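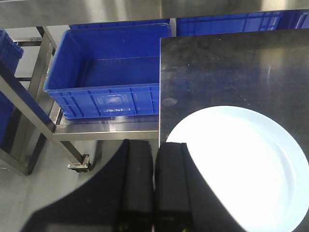 The kitchen at Bullthorpe Hall has been open again for two weeks, and many members have asked me what is different and where they can find things. I will try to answer in this item. The biggest change is that we do not keep dishes in cardboard boxes anymore. Everything that travels between the kitchen and the dining room now goes in blue plastic crates, and the crates live on the metal rack behind the steel table. In the old kitchen we lost a lot of plates in February, when the bottom of a box became soft and opened on the stairs. A crate can be washed, and it does not care if the floor is damp.

The steel table was bought second-hand from Holmgren, a restaurant supplier that was emptying its storage. We paid 400 for it, with delivery, and I think this was a fair price. It has light scratches already, so please do not feel bad if you make one more. But please do not cut directly on it. The cutting boards are in the drawer under the window, and there are enough for everybody. Smudges come off with warm water, a little dish soap and a dry cloth after. The rough green sponges are for the pots only.

Now the plates. We have 100 white dinner plates of the same kind, from a series called Relum. They are round and quite shallow, with a raised rim, so soup is not a good idea in them. For soup we still have the deep bowls from before, which do not match, and I have stopped worrying about this. When you set out plates for serving, put them on the steel table first and look at them one by one under the light. It is very easy to see there if a plate has a crack or if some food is left on it. Cracked plates go in the bucket by the back door, also when the crack is small.

How to pack a crate: put a folded towel in the bottom, then the plates in piles, and then one more towel on top. Do not fill it to the edge. I know that strong people like to carry everything in one trip, but the next person who must lift the crate is perhaps me. Crates with plates stay on the low levels of the rack. Crates with plastic cups and napkins can stand higher.

There was also a question about the shelf above the table. It is steel too and it is strong, but I ask you to keep only light things on it. At the autumn supper someone put the big kettle up there, still half full, and I had to stand on a chair to get it down. The kettle has its own place beside the stove.

The whole renewal cost us 2000, including the new taps and the paint. The Clevov fund gave a part of it, and the rest came from the cake sales. Thank you to everyone who baked, and to everyone who bought the cakes again afterward.

We still miss some things. If you have clean cotton towels that you do not use, I would be glad to have them, in any color. We also need 5 large serving spoons, and a label maker to borrow for one evening, so that I can mark the crates in a way that other people can read. My handwriting has received complaints.

The first big test will be the Christmas lunch. A list for kitchen shifts is hanging inside the pantry door. Write your name and a telephone number, please, and not only your first name, as we have four Annas.

Marit Engström
2006-12-01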